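Huscombe tidying firm says most folding advice is "too good to be true" and publishes its own laundry results

04/10/2020

Jesico, the home-organising firm based in Huscombe, has today published the findings of its first household laundry survey, and they will not please anyone who has paid for a folding course. Of 500 households asked, 217 had tried a folding method from a book, a video or a magazine. Only 90 were still using it six months later.

The firm sells tidying sessions for a living, so it has every reason to say that folding changes lives. It is not going to say that.

"I have read that a neat drawer will help you sleep, save money and get on better with your children," said Amerley Opoku, who runs the firm's home visits. "I would like to see the evidence. What I see in people's bedrooms is a drawer that looked lovely in September and is now a heap with a lid on it."

What the survey asked

Households were asked to keep a laundry diary and to note each item that went back into a drawer unfolded. The diaries recorded 2,751 of them. Socks were left out after the trial run, as people could not agree on whether a rolled pair counts as folded.

Sports kit did worst. Shirts and towels were mostly folded, at least at the start of a diary. Shorts, leggings and anything with an elastic waist were mostly not, and several diaries stopped mentioning them altogether.

The trouble with sports shorts

Most printed guides begin by telling the reader to "lay the garment flat". Jesico doubts that whoever wrote this had a pair of football shorts to hand. The cloth is light and slippery, the legs flare, and the waistband pulls itself into a bunch as soon as it is let go. A contrasting trim helps a little, giving the eye a line to follow, but it will not hold the cloth still.

The firm's own advice is short and makes no promises. Open the waistband first, smooth towards the hems, fold one leg over the other and then fold once more. If the result is lumpy, put it away lumpy.

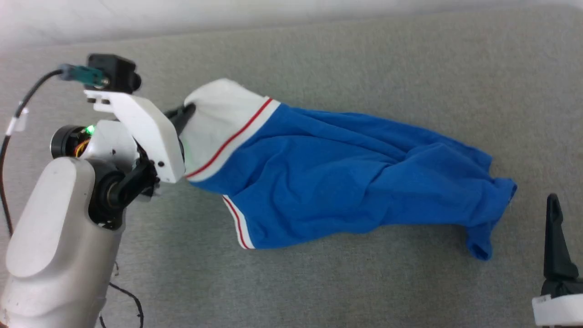
Drawer dividers

Jesico also looked at two divider sets, sold under the names Truson and Marti. Both kept their shape. Neither made anybody fold more, going by the diaries, and the firm will not be recommending one over the other — a shoebox did the same job in the homes that used one.

Availability

The full results are free to read at the Jesico office in Huscombe, and a printed copy can be posted on request. Amerley Opoku is available for interview. She will not be offering ten top tips.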